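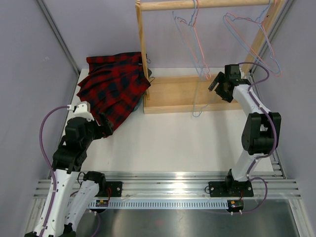
By Edileuza Figueiredo

A closet rail fails slowly. The usual complaint is that hangers drift toward the middle and bunch there, and by the time an owner notices, the bar has often been bowed for years. The cause is a long, steady load on a beam that was chosen by eye, and the arithmetic behind it is older than the closet.

A rail held at both ends and loaded evenly along its length sags in proportion to the fourth power of the distance between its supports. Put a bracket under the middle and each half carries the same weight of clothes per inch as before, but the sag in each half falls to one-sixteenth or less. Thickness works in a similar way. A solid round bar a quarter thicker than the one it replaces is more than twice as stiff. Most people who replace a bowed rail buy the same diameter in a harder species, and the gain from that is small by comparison.

Wood adds a second problem, called creep. A wooden bar that bends a little on the day it is loaded will go on bending under the same load for months. Damp makes it worse, and so does a cycle of damp and dry, which does more harm than a constant high reading. Some of the bend stays after the clothes come off. Turning the bar over is an old remedy and a sound one, provided the ends are free to rotate in their sockets.

Makis Tsolakis fits out storage rooms for theaters and rental houses from a workshop in Jimthorpe. His standard support spacing for a wooden rail holding winter coats is 923 millimeters, a number he inherited with a set of steel jigs and has never had cause to change. For shirts he will go wider. He sizes for the heaviest garment the room might hold, on the grounds that rooms change use more often than rails do.

The costume store at Vikcombe was his largest recent job. It had 193 wool coats on four rails when he first saw it in October, and the longest rail had dropped far enough that hems were touching the floor. The coats themselves were in good order. Tsolakis kept the original bars, turned them, and added brackets at his usual spacing. Nithin Pisharody, who manages the store, had asked for steel throughout and was at first unhappy with the decision. "I wanted to stop thinking about it," he says. He now measures the gap between rail and floor every few months and keeps the readings in a notebook. 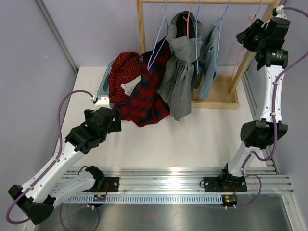
Freestanding racks are a different calculation. A wall rail only has to resist bending, but a rack must also stay upright when someone pulls a coat off one end. The bar is usually short enough that sag can be ignored, and the design effort goes into the joints and the base. A light wooden rack with a top bar carried on two posts, set on a shallow rectangular base tray, depends heavily on where the posts meet the tray. Side load on the bar is multiplied by the height of the post and arrives at that one joint. Dowels loosen there first. A diagonal brace or a low stretcher between the posts takes most of the strain away, and both are commonly left out because they get in the way of shoes.

Depth matters as much as joinery. Yaw Ansah, a furniture tester in Prurach, loads the bar, tilts the rack toward its narrow side and records the angle at which it goes over. In his view a base 300 millimeters deep is too shallow for an adult-height rack unless weight is added low down. Casters reduce the figure further, since they usually sit inside the outline of the base.

Hooks are the last item, and the least studied. A thin wire hook bears on a very small area of the bar, and on softwood it presses a groove. The grooves have little effect on strength. They do fix the spacing, as each hook settles into a groove made by an earlier one. Ansah recommends a light sanding and a coat of hard wax. Tsolakis leaves them alone.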